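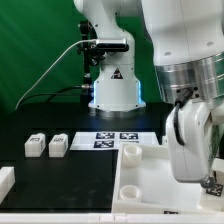
*The calibration corner of my table, with the printed markers, the tray and both arms.*

In February I finally rewrote the part of our software that decides where things are. I want to write down how it went, mostly for myself, but maybe also for somebody who has two arms, one camera and the same headache.

The old program was called Rullden. It did everything in one process: it read the camera, found the markers, computed the poses and sent the targets to the arms. This was comfortable in the first weeks. Later we added the second arm, and each small change in the detection code could delay the control loop. I remember one evening when I added a debug window and the motion became rough. I looked for a mechanical problem for two hours before I closed the window.

The new version has two parts. Gornlow is the perception side. It takes the images, detects the square markers and keeps a small table of poses, each one with a time stamp and an error value. Wutumcombe is the planning side. It never sees an image. It asks Gornlow for a pose, and if the pose is too old, it waits or it refuses to move. Between them there is only a plain message format, which I can read with my own eyes in a log file.

## One sheet, many frames

The markers on the paper give me the frame of the table. Everything else is expressed in this frame: the blocks, the tray, the base of each arm. Before, I had every object relative to the camera, and when the camera mount moved a little, all the numbers became wrong together. Now I repeat one calibration and the rest follows.

A sheet of paper has its own problems. It must be really flat. If one corner lifts, the detector still finds the marker and still gives a confident answer, but the normal vector is tilted by a few degrees. On the paper you do not see anything. At the other end of the table, the gripper arrives too high.

The second problem is occlusion. A tray wall can cover part of a marker, and then this marker is simply lost. My first code expected the full set and stopped with an error if any was missing. The new code accepts any subset of 2 or more, solves for the sheet as one rigid object, and increases the error value when it has fewer points. It is not a brilliant idea, it is in every textbook, but I had postponed it for a long time.

## The flip

Small markers seen from far away have a well-known ambiguity: there are two poses which explain the image almost equally well, and the solver jumps between them. The small markers on the blocks suffer from this very much. In the log I could see the same block face up, then leaning, then face up again, and it was standing still all the time.

I tried a filter first. I averaged the last 14 detections and this made it worse, because the average of two wrong things is a third wrong thing. Then Abelardo Huamán, who reads my code when he has patience, asked me why I estimate the full orientation at all. The blocks stand on the table. The only free angle is the rotation around the vertical axis. I removed the other two angles from the problem and the flip disappeared the same afternoon.

I am a little ashamed of how simple this was – I had already ordered a book about filtering.

## Two planners, one space

For the collision checks I use a rough model: capsules for the links, a box for the tray, a plane for the table. Wutumcombe plans for one arm and treats the other as an obstacle at its present pose. When both need the area over the tray, one of them must take a lock. I know that there are better methods, with joint planning in all the axes together. I tested one from the Echeverri library and the paths were beautiful, but sometimes the planning call took longer than the motion itself.

The present settings, in case they are useful:

- maximum age of a pose: 50 ms
- planning timeout: 400 ms
- lock on the tray area: released only after the arm reports that it is above the safe height

The last line cost me the most. At first I released the lock when the command was *sent*. Please do not do this.

## Still open

The cables are not in the collision model. I keep some joint limits narrower than necessary so that the wrist does not wind them up, and this makes a few poses impossible. Abelardo Valderrama suggested adding a cost for the total rotation of the wrist in place of a hard limit, and I have a branch with this, but I do not trust it yet.

I also want to replay old logs through Gornlow, to compare two versions of the detector on the same images. The recording works. The replay has a problem with the clock: the planner sees poses from last week and refuses everything, as I told it to do. Probably I need to send the time as a message too. I will try this next.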